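Ekidine Wrist Camera Set – Data Card for Equipment Planning

Status: released December 2018
Maintained by: Solter, Equipment Planning Office

Purpose

This data card accompanies the Ekidine set, a collection of still images recorded by cameras mounted at the wrist of a robot arm. It is intended for departments preparing a purchase request for handling equipment. The card states what the set contains, what it may be used for, and which cost items should be entered in the budget before a request is submitted.

Contents

The set holds 3,640 images, of which 3,597 are cleared for planning use. The remainder are kept in a separate folder and should not be used when comparing suppliers. Images are grouped by work area, and each group has its own index file.

Many images were recorded at very short range. Users should expect soft focus, motion blur and objects too close to be seen whole. These images are part of the set and have not been filtered out, as they bear directly on the choice of lens and mounting distance. 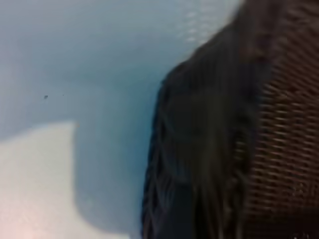 Contact for this card: Imogen Byun
Equipment Planning Lead, Solter

At this range a large dark object takes up the right side of the view against a pale blue surface. The difference between its streaked black part and the brown woven-looking pattern beside it can still be made out, but edges are soft. Departments that need to tell materials apart at close range should budget for a second, fixed camera and should not rely on the wrist unit alone.

Budget items

Requests should list the following separately:

Arm and controller
Wrist camera, lens and cable
Fixed camera and stand, where required
Work surface and lighting
Storage for recorded images
Service contract and spare parts

Quotations from Bolance and from any other supplier must cover the same items. A bundled price will be returned for itemization. Lighting is often left out of first drafts – please confirm that it is included.

Planning periods

Equipment is planned over five years. Delivery and installation together should be allowed six months from the date of order. Requests intended for the next budget round must reach this office by the end of January.

Limits of use

The set supports decisions on cameras, lighting and mounting. It contains no force readings or cycle times and cannot be used to estimate output. Labels describe the work area only – individual objects are not named.

Access and changes

Copies are available to all Solter departments on request. Corrections to the index files should be sent to this office with the group name and the image number. Changes are recorded in the file CHANGES in the top folder.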